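Ciston Robotics Club
12/22/18

Semester wrap-up from the shopping project. Short thread, mostly for the people who asked at the Flisevent open night what we do all week.

Ciston Robotics Club
The task this year is called Prustia. The robot gets a basket and a list, takes the items off a shelf and puts them in the basket. Each run has 4 items and a limit of 13 minutes.

Ciston Robotics Club
The rules say one hand has to hold the basket the whole time. That made everything harder. The basket swings when the robot steps, and the balance code we brought over from August didn't know about it. Two of our members rewrote that part.

Ciston Robotics Club
We logged 22 full runs this month. Most of the failures were at the grasp. The fingers close a little early, the item tips back into the cubby, and then the hand can't get behind it. Round things are the worst.

Ciston Robotics Club
What helped: coming in slower and a bit from above. What didn't help: more light. We spent a whole meeting on lamps — skip that if you're building something similar.

Ciston Robotics Club
Cable routing is still on the list. So is the Sala write-up, which needs a results table and a shorter introduction. If you signed up for a section, please send your draft before break is over. 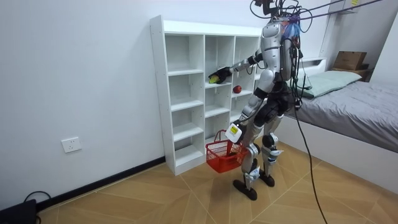 Ciston Robotics Club
Hand in the cubby on the yellow one, basket in the other hand. The apple is one cubby over. Next semester we work on getting the turn from shelf to basket under 2 seconds.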